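Block Printing on Cotton: What the Andetti Pattern Books Tell Us
Student project report, Textile History module
Oona Vuorinen and Jarmo Saarela

1. Background

The Andetti works in Arnthorpe printed furnishing cotton until it closed. Its pattern books went to the local archive in Pakunville, where they are kept in flat boxes and can be seen by appointment. Our project looked at one book, dated 1911 on the inside cover, and tried to find out how its floral designs were built up from separate blocks.

Most writing on the firm deals with its owners and the building. We found very little on the designs themselves, apart from a short typed guide by Kalevi Rissanen that is kept with the boxes. His guide gives the order numbers but says nothing about colors or repeats.

2. Method

We visited the archive twice in February. The book has 60 pages, and we chose 5 designs that all use a thin outline with one or two flat colors laid over it. For each one we measured the repeat, noted where the color missed the outline, and traced the main motif on clear film. Flash is not allowed, so we worked by the window.

Anneli Harju, who teaches the print workshop, then helped us cut a test block in lino for the simplest design, order 2705. It is a small open flower on a bent stem. We used lino in place of pearwood because of cost and because neither of us had cut wood before.

3. Findings

The outline was always printed first. We could tell from the places where the color sits on top of the line and dulls it. In two of the designs the color block is slightly larger than the outline, which hides small errors in placing. In the other three it is smaller, and thin white gaps show around the petals.

The repeats were shorter than we expected. Order 2705 repeats at a little less than the width of a hand. From a distance the eye does not pick this up, as every second row is shifted by half a step — what printers call a half-drop.

Our own test print was uneven. The ink was too thin on the first pieces and filled the fine lines on the later ones. Placing the second color by eye was the hardest part, and we now think the small dots at the corners of some pages are pin marks for lining up the block.

4. Later use of the style

Gray or brown line drawing with a soft second color is still common on household fabrics and table coverings.
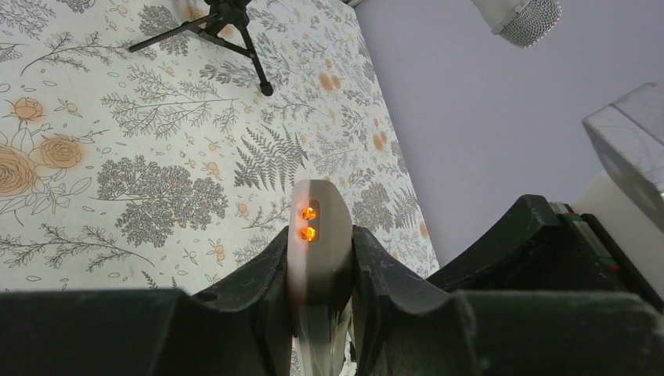
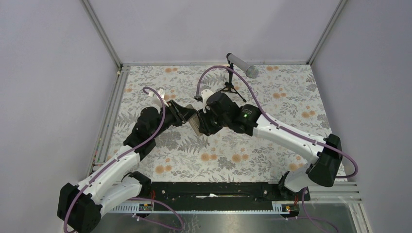

Fine botanical lines on an off-white ground, with soft orange-tan flowers.

We do not claim a direct link from Andetti to fabrics like this. The firm's designs were copied by others, including Tuominen, and the same plant drawings turn up in many sample books. A fuller study would need to compare dated books from several firms, and we only had access to one.

5. Problems and next steps

We ran out of time to test the pin mark idea on cloth. Eero Harju has offered us the long table in the print room after the spring show, and we plan to cut the second block again with corner pins. The tracings and test prints were handed in with this report on 26th April.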